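Chapter 8
Planning Space for Kitchen Appliances

After reading this chapter, you should be able to:
Explain why appliances are chosen before cabinets are ordered
Tell the difference between rough opening and finished size
Read a manufacturer's clearance sheet
Describe how trim strips are used between tall units

Key terms: rough opening, clearance, filler strip, appliance column, door swing, landing space

In October the owners of a duplex on Lamport Street ordered new cabinets for both kitchens. The cabinets arrived on time and fit the walls. The refrigerators did not fit the cabinets. Each opening had been drawn from the width of the old refrigerator, and the new models were wider by less than the thickness of a pencil. The installer, a small firm called Trelside, had to take out two tall panels in each unit, cut new ones, and reset the doors. The extra work added 20 hours to the job.

Mistakes of this kind are common and easy to avoid. A kitchen plan has to begin with the appliances, and with the printed sheet that comes with each one. The sheet gives the size of the appliance itself, the size of the opening it needs, and the space that must be left for air, cords, and pipes. These numbers are often different from one another, and only the second one belongs on the cabinet drawing.

8.1 Openings and Clearances

The rough opening is the empty space left in a wall or a run of cabinets before anything is installed. The finished size is the size of the appliance. The difference between the two is the clearance.

Clearance serves several purposes. A refrigerator gives off heat and needs moving air to carry it away. A door needs room to swing past the cabinet next to it, and drawers inside the refrigerator may not pull out unless the door opens well past a right angle. Floors and walls are seldom level or square - an opening that measures correctly at the floor may be too narrow at the top. Measure each opening at the bottom, the middle, and the top, and write down the smallest number.

When tall units stand side by side, the gap between them is usually closed with a vertical strip. The strip can be trimmed to follow an uneven wall, and it keeps doors and handles from striking each other.

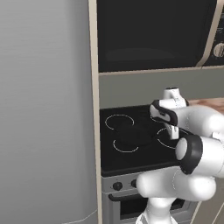

Figure 8.1 A narrow cream-colored strip between a refrigerator and a built-in microwave.

Strips should be ordered wider than needed and cut on site. The Masri house, the case study at the end of this chapter, used strips 50 millimeters wide, and most were cut down before they were fastened.

Landing space is a separate matter. It is the stretch of counter next to an appliance where a hot dish or a bag of groceries can be set down. Section 8.2 covers landing space and the height of wall ovens and microwaves. A blank appliance worksheet is on page 143.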